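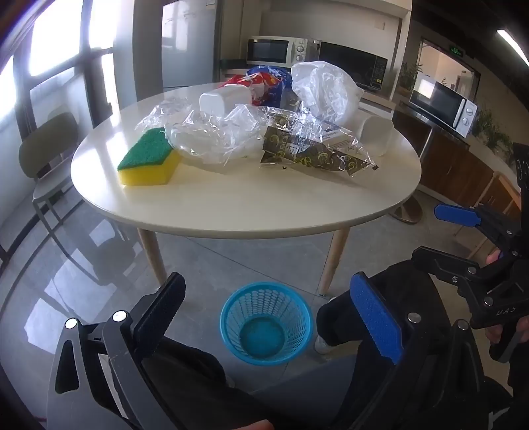 *Kitchenette table, wrappers and sponge, both grippers in view*

**Table cleanup with hand-held grippers – Brerkarside student robotics club build log**

**padfoot_servo** (original poster) – 12/2/22

OK, I've been promising a post on this since August and now I finally have something worth showing! Our club is working on the Kirport student challenge, the household track, and our pick is clearing a messy table. Wrappers and packaging go in the trash, the sponge stays, cups get set upright. We call the project Blackwood.

We collect all of our demos by hand, walking up to the table with the grippers and doing the job ourselves while the camera on the gripper records. No arm in the room at all for this part. We're at 679 demos as of tonight, recorded at 30 frames per second, and the first policy trained on them picks up the right item on the first try 72 percent of the time on our test arm back in the lab. I was so happy I made everyone watch the replay twice.

Stuff I'd love opinions on:

- Clear plastic. It's our worst category by a mile.
- Pad choice. We've been trying blue textured pads.
- How messy is too messy for a training table?

**gearlash**

This is great, congrats on getting a real number out of it! Question on the mess, though. You've got clear wrapper under a white container, then another clear wrapper over that green packet with the gold swirls. If I were starting a club project I would never begin there. One item at a time on a bare table, get that to work, then pile things up. Are any of the 679 simple ones?

**padfoot_servo**

Some of the early ones, yes. We dropped most of the single-item demos from the training set because the policy got really good at lonely sponges and fell apart as soon as two things touched. So now we dump everything out and go.

**gearlash**

I'd put them back in. A lonely sponge is still a sponge. You're throwing away clean examples of what a good grasp looks like, and I bet that's costing you.

**mittenlogic**

Going to side with the OP here. We did the sorting track at Kirport last time with 866 demos, nearly all of them neat, and our robot had no idea what to do when one bag was lying on another. Piles are the whole problem! I'd take a hundred ugly tables over a thousand tidy ones.

For the clear stuff: watch your window. With that much daylight to the left of the table, film turns into a pile of highlights. We shot ours at different times of day and it helped a lot. Closing the blinds helped too, until the judges ran us in a sunny room and it all came apart, so don't do only that.

**padfoot_servo**

Ooh, different times of day is easy, we can start on that this week. We've been going right after class every time, so the light is pretty much one flavor.

**burnska_fan**

Are those Burnska-style fingers? I see one hand-held with the blue textured pad on the right finger and another one over at the right side of the table with a blue pad too. We built a pair and our pads peeled at the corners after a few weeks. Rough up the backing with sandpaper before you glue.

Also, why two grippers for a table like this? Everything there looks like a one-hand job to me.

**padfoot_servo**

Yep, Burnska files with our own pads. Thanks for the sandpaper tip, one of ours is lifting already.

Two because of the big bag! The plan is for one hand to hold the translucent white bag open while the other one feeds wrappers into it. It's my favorite part of the whole project and also the part that works the least – the bag folds in on itself as soon as you let go.

**burnska_fan**

Then use the wastebasket. There's a blue one right there on the floor. One hand, open top, done.

**padfoot_servo**

We get more points for the bag :)

**mittenlogic**

They do, the rules have a bonus for two-handed steps. It's a small bonus and it ate up most of our month, just so you know going in.

**gearlash**

Small bonus, huge time sink. I'd do the wastebasket version first and keep it ready as a backup. But I can see I'm losing this thread, so at least do me one favor: train one run with the single-item demos back in and post both numbers.

**padfoot_servo**

Deal, that's a fair test and I'm curious now too. Same test tables for both runs, and I'll split out clear plastic as its own line. If yours wins, I'll put it in big letters at the top of the log.

**mittenlogic**

Following! And tip that cup over in different directions while you're at it. Ours only ever learned one.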